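Workshop Tips: Comparing Grippers, Wrist Cameras and Controllers on Desktop Computer Work

Kelladstead Technical Workshop
Bench guidance, automation section
Prepared by Azra Stojanović and Todor Kneževič

Purpose of this page

These tips are intended for members and staff who book the automation bench to compare robot grippers, arms, cameras or controllers. They were revised in August, after the spring round of trials on desktop computer disassembly, and replace the earlier sheet kept in the tool crib. They cover the preparation of the bench, the order in which equipment should be compared, and the records we ask users to leave behind.

The tips assume that the user has completed the arm induction. They do not replace the manufacturer's manual for any piece of equipment.

Before booking

Decide what is being compared, and keep everything else the same. A comparison of two grippers should use one arm, one camera, one controller and one set of parts. Users who change the fingers and the camera on the same afternoon generally have to repeat the work.

Bookings are made in half-day blocks. A gripper comparison normally needs two blocks, the first for mounting and calibration and the second for the runs. Requests for more than four blocks in a month should go to Costel Popescu, who keeps the calendar.

Choosing the computer

Old office towers are suitable for most trials. They offer a good mix of rigid and flexible parts, and the donation shelf usually holds several of the same model. Please observe the following.

Remove the power cord and hold the case button in for several seconds before the tower is brought to the bench.

Do not open a power supply unit under any circumstances. The unit may be lifted out whole, but it is not a test piece.

Use one tower for practice and a second of the same model for the recorded runs. Clips and latches loosen with handling, and a latch that has been worked all morning will flatter whichever gripper comes last.

Write the tower's shelf number on the run sheet. Shelf numbers beginning with 20 are reserved for the evening course and should be left where they are.

Laying out the bench

Lay the tower on its side with the side panel off, so that the open interior faces up. Memory modules, expansion cards and drive latches can then be approached from above, and the wrist camera has a reasonable view of each. Press down on all four corners of the case before fixing it. If it rocks, it must be shimmed.

The second arm, when fitted, should be placed on the far side of the case and parked clear of the first arm's path whenever it is idle. Users running one arm only should still include the parked arm in the controller's collision model.

Printed fixture plates are available for holding and locating parts. Check that the plate has not crept out of position between runs. A strip of tape along one edge makes any movement easy to see.
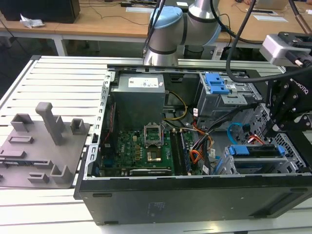

Comparing grippers

1. Start with the rigid parts. A memory module or an expansion card gives a clear result within a few attempts. Leave the cables until the fingers have been shown to close squarely.

2. Record the opening width and the closing force for each run. "Medium" is not an acceptable entry. Where the controller reports force as a percentage, write down the percentage and the name of the controller.

3. Check finger clearance with the gripper open as well as closed. Many fingers that fit beside a memory slot when closed will touch the next module on opening.

4. Measure the approach depth with the camera bracket fitted. In the spring trials, Haris Softić found that a short finger set reached the board quite comfortably on its own, then fouled the drive cage as soon as the bracket was added.

5. Give each gripper the same number of attempts. Twenty per part is our usual figure. If a run is stopped for safety, mark it as stopped and do not count it as a failure of the gripper.

6. Exchange the order of the grippers halfway through. Operators improve with practice, and the second gripper tends to benefit.

For cables, soft fingertip pads have so far given steadier results than bare metal, although the pads wear and should be inspected at each break. The Boveveck pads in drawer two are the standard set. The Angelovski pads are slightly thicker, so the zero position must be reset after they are fitted.

Comparing cameras

A wrist camera sees the part at close range but loses it in the last stage of the approach, when the fingers come between the lens and the work. A fixed camera above or beside the bench keeps the whole case in view and gives less detail. We recommend that both be recorded, even where only one is being used for control.

Bare metal inside a computer case reflects the overhead lights strongly. Switch off the bank nearest the window and use the two diffused lamps. Set exposure by hand, and leave it alone for the full comparison - automatic exposure will shift each time an arm passes over the case.

Colour is a helpful check. Coloured latches and caddy handles make good reference points, and if a blue plastic latch turns grey on the monitor then the white balance requires attention.

Recalibrate after any knock to the camera mount, however light it may seem.

Comparing controllers

Two controllers are kept at the bench, the workshop's own and the Botel unit on loan from the college. They use different units for speed. The workshop controller accepts millimetres per second, and the Botel unit accepts a share of its maximum. The conversion card is taped inside the cabinet door. Please use it, and enter both values on the sheet.

Run logs on the workshop controller are limited to 2000 lines, after which the oldest entries are overwritten. Export the log at each break. Stojan Gashi lost the first half of a long comparison in this way, and the reminder on the start screen was added at his request.

A full set of runs on one tower may leave 940 or more files on the bench drive once both cameras are recorded. Move them to your own folder before the end of the booking.

Managing the cables

The cables serving the arm and gripper need as much attention as those inside the computer. Lead them down with enough slack for the full turn of the wrist, and rotate the wrist slowly through its range before the first run. A cable that drags over a drive cage will pull on the gripper and affect the force reading.

Inside the case, loose power leads should be left as the donor had them for the first set of runs. They may be tied back for a second set if access is the matter being studied. State on the sheet which arrangement was used.

Care of parts

Keep fingers, pads and screwdrivers well away from an open processor socket. The contacts in the socket are easily bent and cannot be repaired here. If the processor is not part of the trial, close the retention bracket before the arm is powered.

Wear the wrist strap when handling boards that are to be reused. Boards marked for recycling do not require it, but the habit is a good one to keep.

Records and closing down

Complete one run sheet per gripper, per camera arrangement and per controller. Note the finger set, the pads, the lighting and any change made part way through. Unusual results are welcome and should be described in full sentences.

At the end of the session, park both arms, close the gripper, release the air if a pneumatic tool has been used, and return the fixture plate to its rack. Towers go back to the shelf with their side panels and screws in the bag provided.

Faults should be reported to the bench desk on extension 3078 before 4:30 p.m. After that time, hang the red tag on the controller and leave a written note for the morning.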